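Plesura Cue Sports League: Frequently Asked Questions

How is a league match structured?
Each match is a set of single frames of snooker, played in two sessions with a break between them. All frames in the first session are played, even if one team has already built a large lead. The second session ends when one team can no longer be caught.

What counts as a century?
A break of 100 points or more in a single visit. Points from a foul by the opponent are added to the frame score but do not form part of the break. The referee announces the break total and both captains sign for it on the match sheet.

How many teams are in the league?
The current season has 23 teams across two divisions. Teams from Ukadau and Odera play in the division nearest to them unless promoted or relegated out of it.

When are matches played?
Division One plays on Monday. Division Two fixtures are agreed between captains and entered in the online schedule before the start of each month. A fixture not entered by then is assigned a date by the league office.

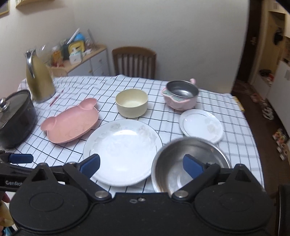
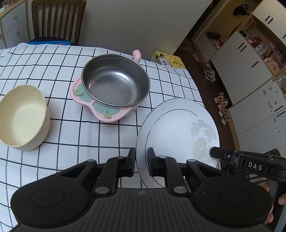
By the League Office, Plesura

What happens if a player arrives late?
The opening frame is forfeited if the player is not at the table 15 minutes after the listed start time. A second frame is forfeited after 30 minutes. The order of play may be changed only if both captains agree before the first break-off.

How are ranking points calculated?
A frame win in Division One is worth more than a frame win in Division Two. Points stay on a player's record for two seasons and then drop off. The highest total at the end of last season was 1,822. A player who reaches 2,000 is placed directly in the last 16 of the Bestine Open and does not play qualifying rounds.

Can a player represent two teams?
No. A transfer is allowed once per season, before the halfway point of the fixture list. Ranking points move with the player. Team points do not.

Who acts as referee?
The home team supplies a referee for the first session and the away team for the second. A player may referee a frame in which he or she is not playing. Bestine Open matches from the quarterfinals on use referees appointed by the league.

What is the rule on a miss?
The foul and a miss rule applies in Division One and in the Bestine Open. In Division Two, a miss is called only when the referee judges that the attempt was deliberately short.

How is a tied match decided?
League matches may end in a tie, and each team receives one match point. In the Bestine Open, a tie is settled on a re-spotted black, with one player named by each captain. The captains toss a coin for choice of first shot.

Where are results posted?
The home captain enters the score by noon on the day after the match. Corrections must reach the league office before the next round of fixtures.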